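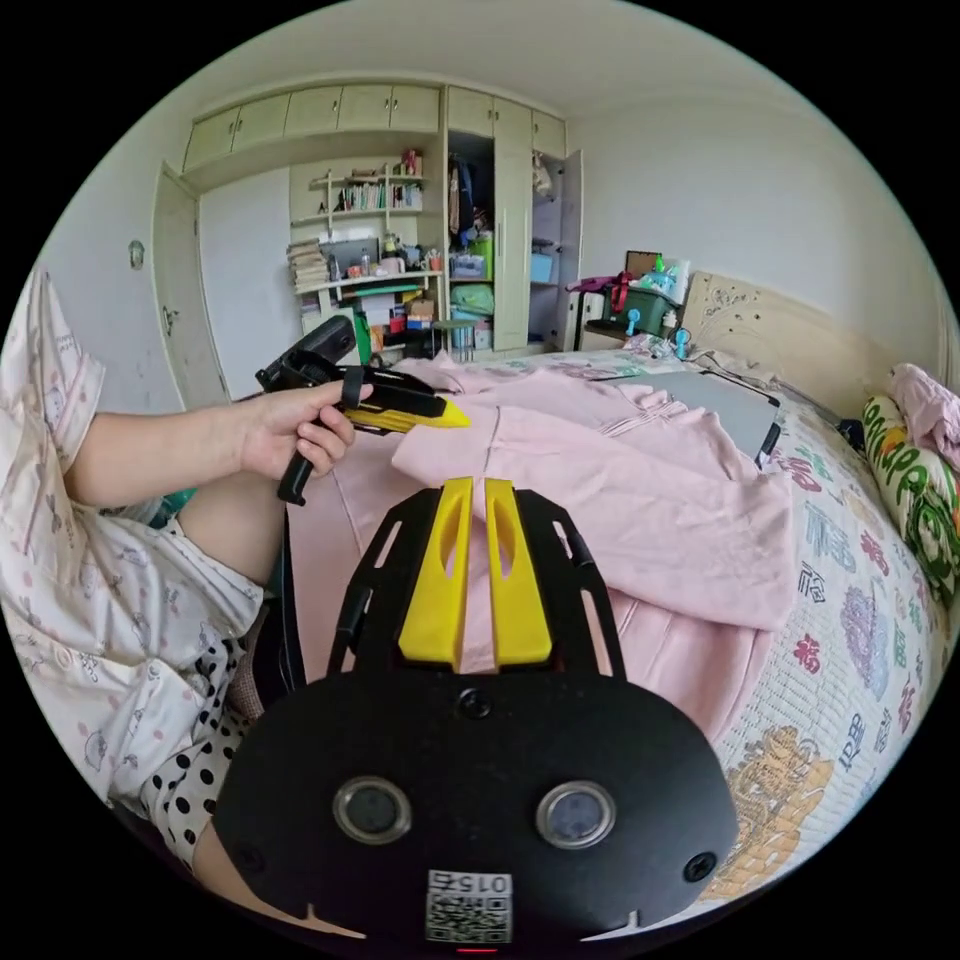
About us

Omon is a small research company. We study how a robot can learn housework from people, and mostly how it can learn to handle clothes. Our office is in Tapia, and a second group works in Kolau, where we have the robot arms and the training computers.

We started with a question that looked simple to us at that time: can a robot learn to fold a jacket if it has never been moved through the task by a person? The usual way was to sit an operator at a control desk and let him or her drive the arm. We did this for one year. The operators became tired quickly, the movements were slow, and all recordings came from the same table under the same lamps. When we changed the table, the result became worse.

So we changed the method. Now people hold the gripper in the hand and do the work themselves, at home, with their own clothes and their own furniture. The gripper records what its camera sees and how far the fingers are open. From the camera we calculate the path of the hand. The robot arm in Kolau carries the same type of fingers and the same camera at the same distance, and for this reason the model can use the recordings directly.

What we work on

Our main project has the name Modov. It is a method for choosing which recordings to train on. In the beginning we used everything we had, and we believed that more is always better. In our first collection there were 2440 recordings of folding and putting away clothes, made in 17 homes. Many of them were nearly the same. A person who folds ten shirts one after another makes ten very similar recordings, and the model learns this one person's habit too strongly.

Modov compares recordings by the start position of the cloth, the path of both hands and the place where the work is done. Then it keeps a smaller set with more difference inside. With 291 recordings chosen in this way, the robot folded a hooded jacket correctly in up to 90 percent of our trials. A random choice of the same size gave a clearly lower result. We repeated the comparison in August with jackets that were not in the training, and the order of the two methods stayed the same.

We should also say what does not work well. Zippers are difficult. If the zipper is half open, the robot often takes the metal part and pulls the whole jacket. Very thin cloth is difficult too, and dark cloth on a dark cover. Beds are harder than tables for us, as a soft surface moves when the finger presses on it. We write these failures in our reports with the same care as the good results, and other groups have told us that they read this part first.

How we work

Every person who records for us gets a short training, one afternoon, and after that works in his or her own time. We do not tell people how to fold. We only ask them to move at a normal speed and to keep the fingers in view of the camera. They can delete any recording before it is sent to us, with no reason given. Faces, papers and screens are made unclear before a researcher opens the file.

The two groups meet by video each Friday. One week Kolau shows the robot trials, the next week Tapia shows new recordings and the mistakes in them. Everyone in the company, also the people in administration, makes recordings for at least a few hours in the first month. It helps very much to understand why the wrist turns as it turns.

Cooperation

We work with university laboratories and with companies that build robot arms. We can share the selection code of Modov, the drawings of the fingers and a part of the recordings, for the homes where we have permission. For students we have places for a master thesis, usually for six months, in Tapia or in Kolau. Good knowledge of programming is necessary. Experience with robots is welcome but we can also teach it.

Please write to us by the contact form and say which of the two offices you prefer. We answer in English.

Page last changed: September 2019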